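Order Types and the Matching Engine: Notes for Week 3

Muthu Sundaram, Gimside evening course in market mechanics

Last time we ended with the order book sitting still. Tonight it starts moving, and this is my favorite part of the whole course!

Start with the two plainest orders. A market order says "fill me now, at whatever price is there." A limit order says "fill me at this price or better, and I'll wait." Everything fancier is built out of these two, plus a trigger or a rule about time.

Price-time priority. The best price goes first. At the same price, whoever arrived first goes first. Change your price and you go to the back of the line at the new level. On most venues, raising your size does the same, while cutting your size usually lets you keep your place. Check the rulebook for the venue you care about — they differ, and the differences are fun to read (I mean it).

Worked case. The best offer in Achari is 400 shares at 20.10, with 3000 more waiting at 20.12. You send a market order to buy 1,000. You get 400 at 20.10 and 600 at 20.12, for an average of 20.112. Those extra 1.2 cents a share over the best offer are your slippage. Try it again with a limit of 20.10 and see what is left resting in the book, and on which side.

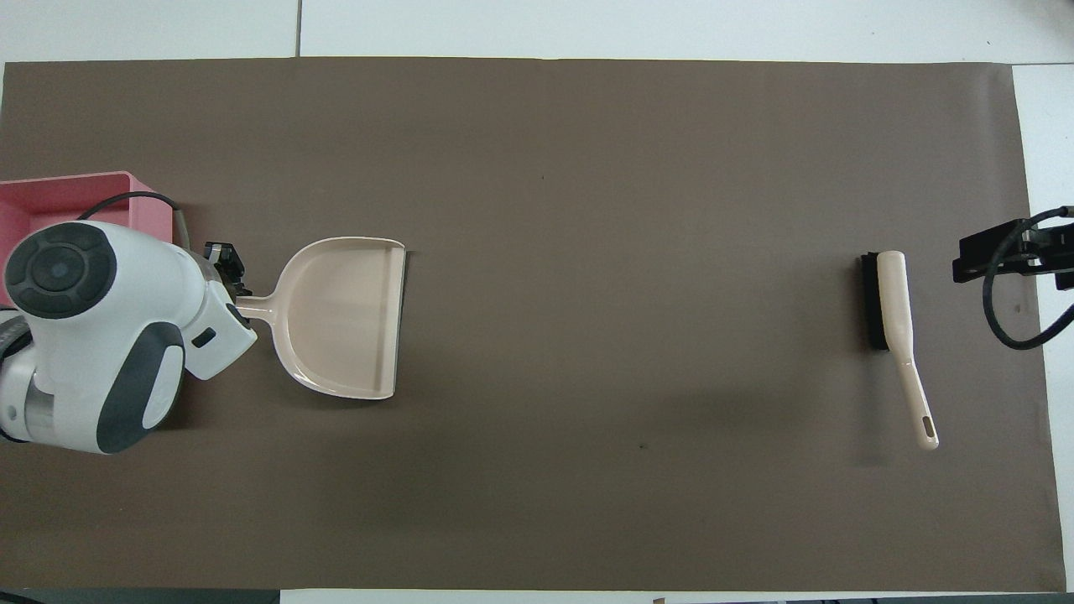
Stop orders confuse almost everyone the first time, so go slowly with them. A sell stop sits quietly until the market trades at or through the trigger, and then it turns into a market order. Think of the dustpan held just above that big brown mat: in position, lip toward the middle, not yet down. A stop in that state has no place in the book's line at all. Once triggered it takes what it can get, and in a thin book that can be well below the trigger. A stop-limit protects you on price but may never fill.

For next session: open the Grovis simulator, load the thin book, and place the same sell stop with 2 different triggers. Write down each fill price. Then repeat with a stop-limit and bring both sets of results. Balakrishnan Sastry will be covering the second half, on auctions and the opening cross, so read section 4 of the packet before you come.

Related notes
Reading a Depth Ladder
Spreads, Ticks and Fees
Benureo: Replaying a Trading Session
Opening and Closing Auctions

Gimside Evening Courses | Contact the course office | Back to top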